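24. September 2024

Heute hat der linke Arm die Ablage getroffen, zum zweiten Mal in dieser Woche. Nur in der Simulation, also ist nichts kaputt, aber auf dem echten Tisch wäre jetzt ein Greifer verbogen und vermutlich auch die Schiene. Ich schreibe es auf, solange ich noch weiß, in welcher Reihenfolge alles kam.

Um halb neun den Nachtlauf geöffnet. Von 432 Durchgängen waren 425 sauber, sieben mit Abbruch. Das klingt gut, und Yeison wollte den Stand schon als Vevstead 2 freigeben. Ich habe ihn gebeten zu warten, bis ich die sieben angesehen habe. Er war nicht begeistert, hat aber gewartet.

Fünf davon sind der alte Fehler: Zeitüberschreitung, der Arm bleibt über dem Fach hängen und bewegt sich nicht mehr. Den kennen wir seit April, er ist lästig, aber harmlos. Die beiden anderen sind neu. Dort meldet der Planer freie Bahn, der Arm fährt los, und im Protokoll steht ein Kontakt, den er nicht erwartet hat. Keine Bremsung, kein Alarm. Erst die Kraftgrenze hat den Lauf beendet.

Bis zum Mittag die Kamera am Greifer durchgesehen, Bild für Bild. Viel erkennt man darauf nicht. Die schwarzen Teile nehmen unten den halben Platz ein, und wie weit es noch bis zur Schiene ist, lässt sich so nicht abschätzen.

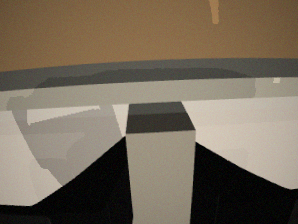

Blick der Greiferkamera aus dem Nachtlauf, Schiene quer vor der Wand.

Danach mit Asuka Nagano telefoniert, die in Forkholm den echten Aufbau betreut. Sie fragte als Erstes, ob wir die Maße vom Rahmen nach dem Umbau neu eingetragen hätten. Ich sagte ja. Dann habe ich nachgesehen, und es stimmte nur halb: Im Anzeigemodell ist der Rahmen neu, im Kollisionsmodell steht noch der alte. Der Planer rechnet also mit einer Schiene, die tiefer liegt als die gezeichnete. Das erklärt, warum er freie Bahn meldet. Es erklärt nicht, warum es nur in zwei Durchgängen gekracht hat und nicht in fünfzig.

Yeison meint, es liegt an der Startlage. Beide Läufe beginnen mit weit zurückgezogenem linkem Arm, und das kommt bei der zufälligen Verteilung selten vor. Wir haben die ganze Szene geladen und die Bahnen von außen verfolgt, mit beiden Armen nahe der Ablage. 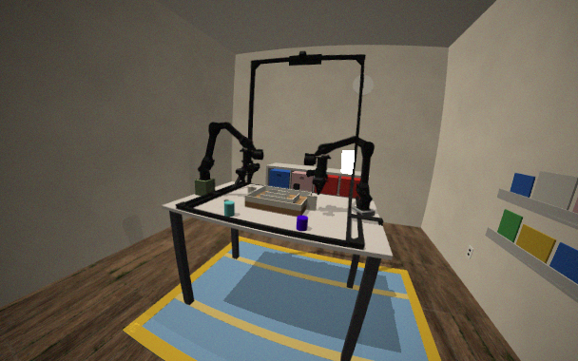

Die Zelle in der Gesamtansicht: zwei Arme, Portal mit Kamera, Ablage in der Mitte.

Von außen sieht man gut, wie eng es unter dem Portal zugeht. Ich hatte das unterschätzt, weil ich seit Wochen fast nur noch auf Zahlen und Greiferbilder schaue. Yeison hat außerdem gefragt, ob die beiden Arme sich überhaupt gegenseitig im Kollisionsmodell haben. Haben sie. Das habe ich gleich zweimal geprüft, nach der Sache mit dem Rahmen traue ich meinem Gedächtnis nicht mehr.

Am Nachmittag den Rahmen im Kollisionsmodell korrigiert und die beiden Läufe mit denselben Startwerten wiederholt. Der erste ging durch. Der zweite brach wieder ab, diesmal früher, mit der Meldung, dass kein Weg gefunden wurde. Das ist mir lieber als ein Treffer, aber gelöst ist es damit nicht. 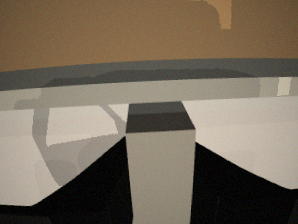
Die Kraftgrenze ist die andere Baustelle. Sie war als letzte Sicherung gedacht und hat in beiden Fällen als einzige gegriffen. Cloutier hatte im Frühjahr verlangt, dass vorher noch eine Abstandsprüfung läuft. Die gibt es auch, sie fragt aber dasselbe Kollisionsmodell ab wie der Planer. Ist das Modell falsch, irren sich beide gemeinsam. Das muss in den Bericht an Plinier, auch wenn es unangenehm ist. Den Entwurf habe ich angefangen, zwei Absätze.

Freigabe ist verschoben. Asuka lässt den echten Aufbau bis auf Weiteres nur mit reduzierter Geschwindigkeit fahren und misst morgen die Höhe der Schiene nach. Über Nacht laufen 2.000 Durchgänge mit dem korrigierten Rahmen, Startlagen diesmal mit Schwerpunkt auf dem zurückgezogenen linken Arm. Gestartet um 18:40 Uhr. Yeison schaut morgen früh als Erster hinein, ich bin bis zehn beim Zahnarzt.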